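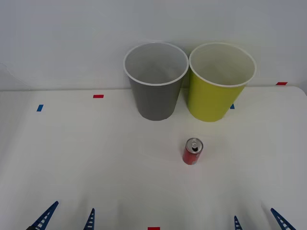 On 19 August 2021, Yanti Goh wrote:

> Can we please settle the tea break before we start back at Kotwood? I'm
> happy to fill the urn again but I'm not washing up in that sink on my own
> till half past ten. Last time I missed the final two dances and my bus.
> Mugs from home or paper cups, I don't mind which, but somebody decide!
> Also has anyone still got the big teapot?

Hi Yanti, hi all,

Sorry about your bus! I did wonder where you'd got to when we lined up for the last set, and then Trevor put the music on and I forgot to go and look. Bad of me.

I'm for paper cups, at least to begin with. I know we all said mugs from home back in April, and I was one of the loudest, but I've thought about it since and I can't see it working. Half of us will forget, the other half will leave theirs behind on the piano, and we'll end up using the hall's mugs anyway (the ones with the brown rings that no amount of scrubbing shifts). Leltton lot tried it and by the second month they had a whole shelf of strays.
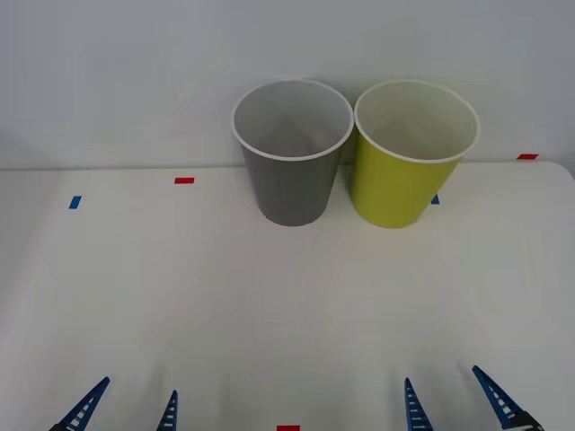

A sleeve of 100 would see us through a good few Thursdays, and if we write our names on them we can have a second cup of tea in the same one. I'd quite like ones that don't go soft while you're talking. Marilou, you talk more than I do, so you'll know what I mean.

As for the break itself, could we keep it to 15 minutes this time? It used to creep. I love a chat as much as anyone but my knees seize up if I sit too long, and getting going again with a fast jig is no fun at all. What about a slow waltz straight after, to ease us back in? Prasanna had a lovely one on that old tape and I'd be glad to hear it again.

Biscuits - I'll do the first week. After that can we take turns, going by the order people's names come in the list? Kuo-hua, that puts you early on, and nobody will complain if it's those sesame ones again. Please keep anything with nuts on its own plate with a label.

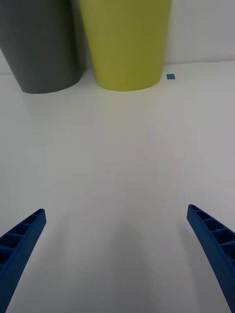
Squash for those who don't want anything hot. There's never enough of it, and on a warm night the jug is empty before the tea drinkers have even sat down. I'd say 2 jugs, and one of them just water. There's a bin for paper round the side of the hall next to the bike rack, but it's kept locked, so whoever has the hall key that night needs to have the little key as well. Trevor, is it still on the same ring?

Yanti, the big teapot is in my loft, I'm nearly sure. The lid I can't vouch for. I'll go up at the weekend and let you know.

Marilou has asked me if beginners can come along from the first night. Yes please, the more the better, flat shoes and no need for a partner.

See you all soon,
Prue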